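Another month, another celebrity pile-on. A singer says something dumb into a phone at 3 a.m., it's a national emergency by breakfast, and by lunch Kanonik has pulled the ad campaign. Over what? A joke. Not even a good one.

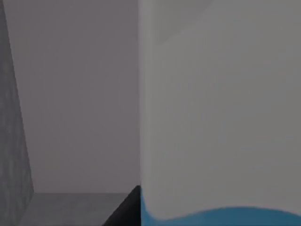 A reader in Jorkau writes that I'd feel different if the joke were about me, and that companies can drop whoever they like. Fine. They can. I'd still like to know who they think they're pleasing.

Look at the petition. 3,573 names. Jundwood has more people than that stuck in traffic. And how many of them ever bought the product? My guess, not 200.
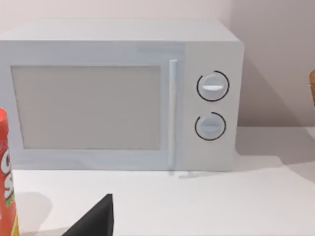

But the press office sees a number and panics. Same with Arboleda in June, the theater canceled a comic over 82 emails, most of them word for word the same. Nobody there even read them thru, as far as I can tell. Refunds all around, and a statement about "values."
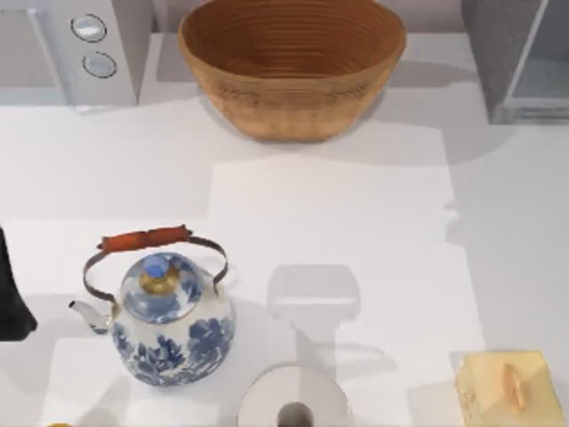
Which values? They never say. I'd respect a plain "we got scared." Instead we get teh usual paragraph about listening and learning, and the comic goes home unpaid.

Wait a week. Just one. See who's still mad.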